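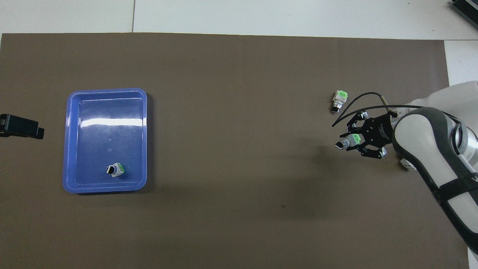 Nadja Bachmann replied that the age problem and the net worth problem have separate causes and should have been posted separately, but that both could be answered on one page if the question kept the field names in it. The question below has been edited accordingly.

Biography page shows wrong age, and net worth keeps coming back after I remove it

Tags: infobox, birth-date, net-worth, spouse-field, sourcing

I maintain a biography page on Sakance for a television presenter. She hosts a regional morning show, Jurncombe, and before that read the news on local radio in Brilley. She isn't very famous, so most of what exists about her online is on other biography sites that copy each other.

There are three things I can't get right.

1. Age. I have two birth years for her, one year apart. The station's staff page gives an age and no birth date. Most of the copy sites give a full date with the later year. A high school graduation list in the Brilley paper fits the earlier year better, but she could have skipped a grade. I entered the later year in birth_date, and the infobox calculates an age that is one less than the age on the staff page. I then typed the age by hand in age_override, and now the infobox shows one number while the first paragraph shows the other.

2. Net worth. The page had a figure in it when I took it over. There was no source, so I deleted it. It was back the next morning. I deleted it again with the same result. The page history doesn't list any edit that adds it.

3. Husband. She was married in February and the announcement ran in the paper. Her husband is not a public person. The copy sites have his full name, his employer and his job title, which I think came from his work profile. The spouse field is marked "recommended" and the page gets a completeness warning if it is blank. Do I have to fill it in?

I have read the help page on infoboxes. It covers what each field is called and doesn't say which one wins when two disagree.

Comments on the question

Which template is the page on? The old one and the new one treat age_override differently.

The new one. I converted it when I took it over.

Then look at whether the lead paragraph is pulling from the infobox or from the imported data. That is probably your mismatch.

Answer 1 (accepted)

Age first. In the new template the number is produced in two places. The infobox reads age_override if it has a value, and otherwise calculates from birth_date. The lead paragraph ignores age_override and always calculates from birth_date. This is listed as a known fault and has been for a long time. The practical consequence is that age_override should not be used on any page where the lead mentions an age. Clear the field completely. A space left in it counts as a value and the infobox will print a blank.

Next, take the full date out of birth_date. You don't have a source for it. Copy sites that repeat each other are one source at most, and you can usually establish which one was first by looking for a shared error. Search for a distinctive phrase from the early life section. On a page I worked on last year, 6 sites had the mother's first name misspelled in the same way, and all of them had the same birthday.

The staff page age is a usable source if you record when it was seen. Use age_as_of, which takes an age and a month. The template then works out the two possible birth years and prints them as a range, and the lead paragraph follows it. The output is slightly ugly:

born (year) or (year), age as stated by employer

It is correct, though, and it will keep being correct next year without anyone touching it. Before you rely on the staff page, check an archived copy from a year or two back. Station pages are often written once when the person is hired and then left. If the same age appears in both copies, the page is stale and you should drop it too.

The graduation list is good evidence that she graduated with that class. It is weak evidence for a birth year. I would cite it in the education section and leave it out of the infobox. 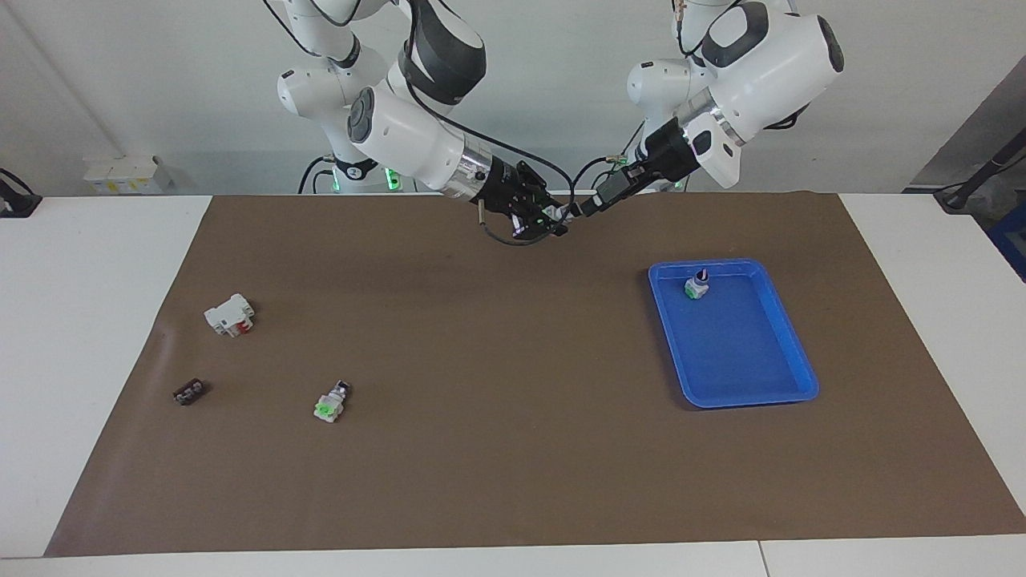
Once age_as_of is filled in, open the preview and compare the infobox with the lead before you save. The preview rebuilds both, while the saved page can show a cached lead for up to 3 hours. People see the old number after saving, assume the field failed, and start adding overrides again. Leave it alone until the cache has expired. If the two still differ after that, the lead has a typed number in it somewhere. Look for plain digits in the source text where the age tag should be.

Net worth. Your page is subscribed to the Debnath feed. Pages imported before the template change were all subscribed by default, and conversion doesn't remove the subscription. The feed runs overnight and writes to any field in its list that is empty. Feed writes are stored in a separate log, so they don't show in the page history. You can see them under Page settings, Data sources, Log.

Deleting the value therefore invites the feed to fill it again. There are two ways to stop it:

Set net_worth to "withheld". The field is then treated as filled, and the template hides the row.

Remove the subscription under Data sources. This stops every feed field, including height and employer, so check first what else on the page depends on it.

I use the first on most pages. The figure in the feed is an estimate built from job title and region, with no access to anyone's accounts. For a local presenter it tells the reader nothing about that particular person. I compared entries for people with the same job title and found long runs of identical figures. If she had disclosed a salary, for example because the broadcaster is publicly funded and has to publish pay, that would go in the career section as a salary, with a citation. It still wouldn't be a net worth.

Spouse. "Recommended" is not "required". The completeness warning affects a score that only editors can see. The page will be published and indexed normally with the field blank. The marriage itself is sourced to the announcement, so one sentence in personal life is enough: she married in February. His name may be used if she has used it publicly in connection with the show. His employer and job title should be left out in any case. They were assembled from a profile he wrote for another purpose, and the page isn't about him.

To clear the warning, set spouse_status to "private". It took me a while to find this, as it appears only after you expand the family group.

Comments on answer 1

Setting net_worth to withheld worked. It has stayed away for two nights. The log shows the feed had been writing to the height field as well, which I hadn't noticed.

The archived staff page gives a younger age than the current one, so I take it the page is kept up to date. I've used age_as_of.

Good. Put the archive link in the citation as well as the live one. Staff pages disappear on the day the person leaves.

Answer 2

I had the same thing with net worth and just put in 0. It doesn't come back after that.

Comments on answer 2

Please don't do this. Zero prints as a value, so the page then states that the person has no assets.

It didn't print on mine.

The old template hides zeros. The new one doesn't.

Answer 3

Adding to the accepted answer, for anyone with more than one page to fix. There is a bulk tool under Maintenance that lists every page you watch with an active Debnath subscription. I watch roughly 200 pages and 70 of them were subscribed. The tool can set a single field to "withheld" across the whole selection, but it won't warn you if a page has a properly sourced value in that field. It overwrites it. Export the list first, sort by citation count for the field, and take out any row where the count isn't zero.

The tool doesn't handle age_as_of. Those have to be done page by page. I started with the ones where age_override was in use, which you can find with a field search for any value.

Also, the name-change handling is poor. If the subject takes a new surname after marriage and keeps the old one on air, leave the page title as the on-air name and put the other in also_known_as, provided it has been published. Renaming the page creates a redirect, and the feed treats the redirect as a new empty page and fills it in from scratch.

Comments on answer 3

Is the redirect problem fixed in the new template?

No. I tested it on a page in February and got a second infobox with a net worth in it by the next morning.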